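We use cookies to remember your language and to keep you signed in. By continuing on this site you accept them. Accept / Manage settings

Ticket 2299
Product: Merkum bar handle, dark finish
Subject: Handle turns a little in its mount after tightening
Opened by: Ieva Rozīte
Status: Closed

Ieva Rozīte, 06/07/2025

Hello,

I am writing about a handle in the kitchen of our apartment in Nurasstead. It is the long dark bar with the round base, fixed to wood. When I pull it, the bar turns a little inside the collar and I hear a small click. It did not do this in winter. I first noticed it when I was cleaning the counter and held the handle for balance, which I know is not what it is made for.

The building is from 2000, but the handles are newer. The owner before us changed them and left a paper bag with the spare screws and your installation sheet. I have followed the sheet up to step 4, where it says to tighten the base first and the collar second. I did both with a hand screwdriver. The bar was firm for three days and then it started to turn again.

I should also say how the kitchen is used, because your form asks for it. We cook every day. The toaster and the toaster oven both live on the counter all the time, and the cutting board stays out between them and the wall. There is not much free space, so we pull the handle often from the side and not straight from the front.
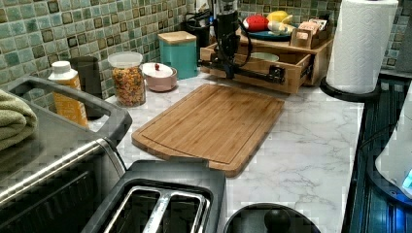

The counter with the toaster, the toaster oven and the bamboo board.

My questions are these. Is there a screw inside the collar which I did not find? Is it allowed to use thread glue on it? And if I need a new part, can I buy the collar alone, or only the complete handle?

Thank you in advance for your time.
Ieva

Italo Palumbo, Merkum support

Hello Ieva,

Thanks for the clear report. There is a small set screw in the collar on this model. It is usually on the side toward the wood, so you can't find it by looking from the front. Please run a fingertip along the back of the collar, between the bar and the wood, and tell me if you feel a small hole.

Please don't use any glue yet. Also, could you tell me if the base plate moves when you pull, or only the bar? These are two different repairs.

Italo

Ieva Rozīte

Hello Italo,

I found the hole. It is very small and I would never have seen it without your advice. I put a piece of paper tape on the wood next to it so that I don't lose the place.

About the base: I made a thin pencil line on the wood at its edge, and another one on the collar where it meets the bar. Then I pulled the handle as we normally do, for one evening of cooking. The line at the base stayed where it was. The line on the collar had moved away from its partner, not by much, but I could see it without my glasses.

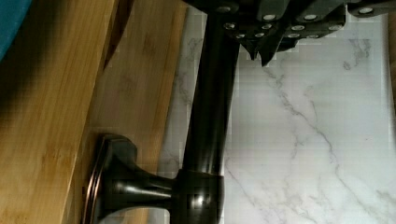

So I believe it is only the bar. The wood around the base feels sound, and I could not push a fingernail under the plate at any side.

One more thing I want to ask. The outer rim of the base is lighter than the rest of the metal. Is it wear, or is it made so? I have been cleaning with Brulix spray and I am a bit afraid that I have damaged the finish.

Ieva

Italo Palumbo, Merkum support

Hello Ieva,

Good test, and that settles it. You need to tighten the set screw. The sheet you have is an older one and leaves this step out, and I have asked for it to be corrected on our download page.

1. Put a folded cloth on the counter below the handle. The set screw is easy to lose.
2. Turn the bar back until your two pencil marks meet.
3. Use the short arm of the hex key and tighten until it stops. Please don't force it past that point.
4. Pull from the side a few times and check the marks.

A lighter rim can be normal with this finish, so I would not worry if the color is even all the way round. I can't speak for Brulix, but our own advice is a damp cloth with a drop of dish soap, and dry it after.

Italo

Ieva Rozīte

Hello Italo,

I had to wait for a hex key of the right size. The one in the paper bag was too big. My neighbor Aisyah Latuheru lent me her set, and the smallest but one was correct.

The screw took almost a full turn before it stopped, so it was really loose. I did the lower collar first and afterward I checked the top one too.

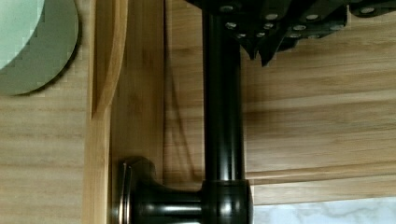

After this I pulled from the side, as you wrote, and there was no click. I left the pencil marks for the week and looked at them each morning before breakfast. They did not move apart. On Saturday I cleaned them off with soap and water.

The rim has the same color all the way round, so I will leave it in peace. I stopped using the spray.

I don't need a new collar. You can close the ticket, but please send me the corrected sheet when it is ready, and I will put it in the bag with the screws.

With kind regards,
Ieva

Tincuța Marinescu, Merkum support

Italo is out this week, so I am closing this one for him. Cause: set screw in collar loose. Fix: tightened by customer, no parts sent. The new sheet has been attached to the ticket and sent to Ieva by email.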